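Gradum Student Project: Garment Handling Gallery

This gallery covers the garment handling unit of the Gradum course, which runs in the second half of the year at the Hofstetter workshop. The project brief is short: record a person handling ordinary clothes on a bed with a pair of hand-held grippers, clean the recordings, and train a policy that a fixed two-arm station can replay on similar garments. The class works in two teams. Remo Holzer supervises recording, Gwenaël Courtois supervises training and evaluation.

The recordings come from bedrooms in private homes, by agreement with the people who live there. Lab tables were used in the first version of the course and gave poor transfer. Policies trained on a flat white surface tended to lose the hem as soon as there was a pattern underneath it.

Labels on the grippers follow the unit number plus 右 (right) or 左 (left). The same code is used in the file names, so a session can be sorted by hand without opening it.
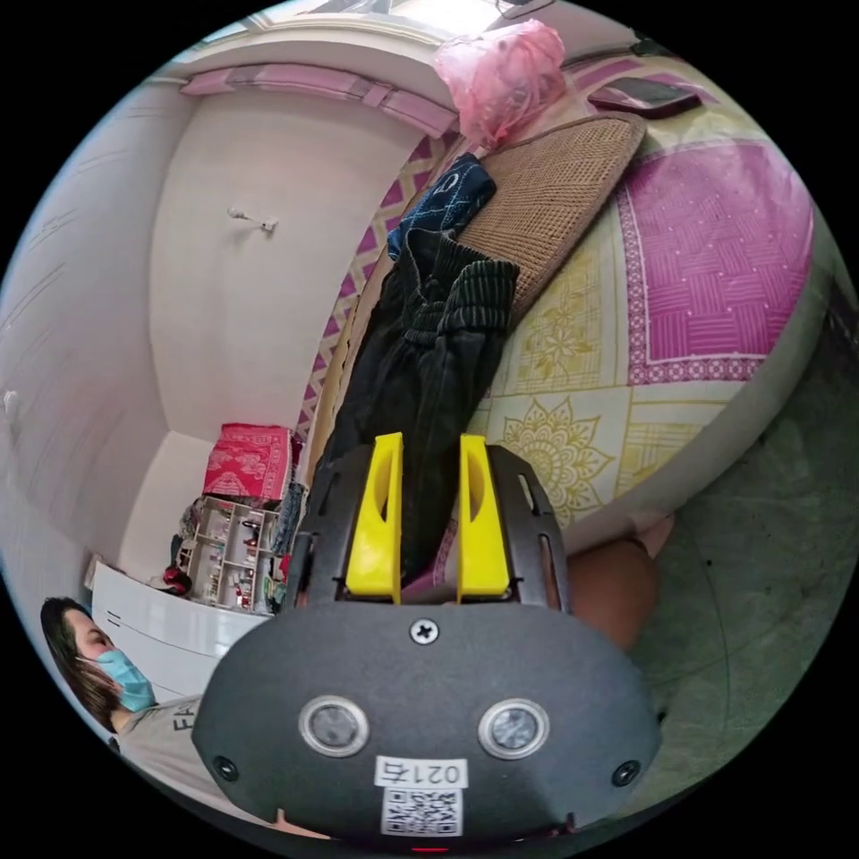 Unit 021, right. Dark corduroy over the side of the bed, on a sheet with large printed squares.
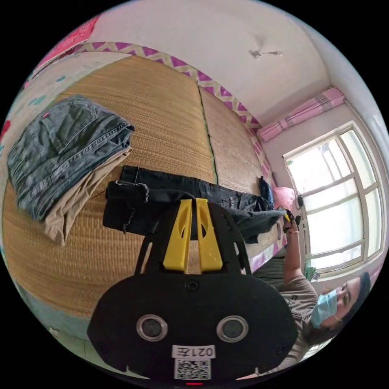 Unit 021, left. Dark jeans laid out flat on the straw mat, folded light-blue denim beside them.

The full set for April contains 206 episodes, of which 76 were held back for evaluation. An episode starts with the garment at rest and ends when both fingers have let go. Anything with a dropped tracking signal longer than 10 frames was removed before the split. Khalil Bataineh wrote the filter and the script that pairs left and right streams by timestamp. The script expects the clocks to be synchronized at the start of each session — teams that skipped this step had to align their streams manually.

Dark fabric remains the main difficulty. Fold lines on black or navy cloth carry little contrast, and the current model places its second grasp too far in from the edge. The training team tried raising the exposure in preprocessing, which helped with denim and made white cotton worse. A per-garment correction is planned for the next term. Corduroy has its own problem: the ribs are picked up as edges when the cloth is close to the lens.

Evaluation is done on the Tromilitz station in the back room. Each team submits one checkpoint, frozen at 4 p.m. on the last working session, and the same garments are presented to both. Scoring covers grasp position, fold alignment and time. Gebhard Nägeli keeps the score sheets and will send them on request to course participants.

Students joining next term should read the calibration notes first and bring two garments of different weight. Finger pads are supplied. Questions about recording in your own home go to Remo Holzer, and questions about storage or access to the data go to Khalil Bataineh.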